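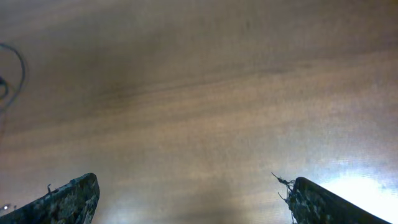 Page last changed: November 2019

FOR IMMEDIATE RELEASE

Pimcombe shared workshop shows home-built gripper arm, plans go free

Anummont. Members of the Pimcombe shared workshop have put out the full build notes for Namine, a small tabletop robot arm with a two-finger gripper and a camera at the wrist. Parts list, wiring, finger patterns, all of it. No charge, no sign up.

Namine started in September as a bench project. Arm is on its 3rd set of fingers now. The current pair is dark, with a rough speckled covering for grip, and it's scuffed and worn in places. Stringy fibers are coming off the tip of the right finger. Next version gets a wrapped edge so the covering has less chance to fray. Patterns for both will be in the download.

Build cost came to roughly $85, not counting the table. Two evenings for the arm if you have the parts on hand, longer for the wiring. Cable routing is still the weak spot, there is a loop of black cable lying on the tabletop next to the arm and the notes say plainly to clip it down before you run anything. We will get to ours.

Also in the notes: glare. A shiny wood top under a strong light gives the wrist camera a big white patch in one corner. A matte mat or a moved lamp is the suggested fix, neither one tested much yet. Reports welcome.

The software side is called Hattori and runs on an old laptop. Open and close, slow and fast, stop. Pick and place is in there but call it a draft. Expect to tune it for your own arm, the defualt speeds are set low on purpose.

Open bench session at the Pimcombe workshop is free, room for 80. Bring a laptop if you want the files copied over. Kids ok with an adult. Spare finger blanks will be on the bench while they last, first come first serve.

Press and makers can reach the group at the workshop front desk during open hours. Photos may be reused with credit to Pimcombe workshop, Anummont.

3 comments
2 shares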